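August 26, 2022 – gripper pads, continued

Back on the two-finger grippers with the diamond-texture pads. Nam-gil Ryu wanted the Bendent pads compared with the older Wevus ones before we order more of either, and I said it would take a morning. It is now late afternoon.

Test piece is the big white panel with the curved lip. Flat in the middle, slick all over, so it finds out very quickly whether a pad is any good. Both arms on it, wrist cameras on, closing force held at 36 N.

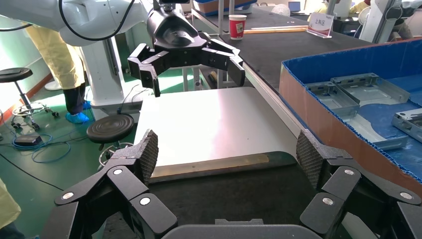
White panel under both grippers, gray stamped parts waiting in the bin.

Bendent: 486 grabs, 7 slips. Wevus: I stopped early, out of pity. The slips on the Bendent set nearly all came at the curved edge, where the pads meet the surface at an angle and only the tips do any work. Squaring up the wrist first helps. So does approaching slower, though Nam-gil looked at the cycle time and made a small noise.

Wrist camera notes: fingers take up a good share of the view when open, and glare off the panel confuses the edge finder. Turned exposure down a notch. Better on the panel, worse on anything dark, so now we have two settings and will forget which is loaded.
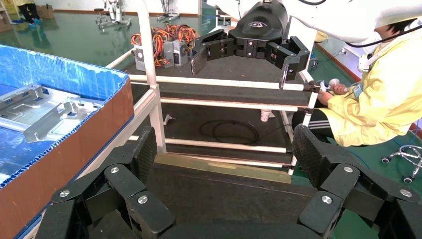
Controller next. Hand control is still easier than the scripted approach for odd shapes, which is annoying given how long I spent on the script. The Vasylenko build drops the grip command if you send it while the wrist is turning. Logged some 1,574 lines of warnings, all of them the same warning.

To do:
- rerun Wevus with the slower approach, to be fair to it
- ask Geltthorpe if they sell a softer pad
- save the exposure settings under names that mean something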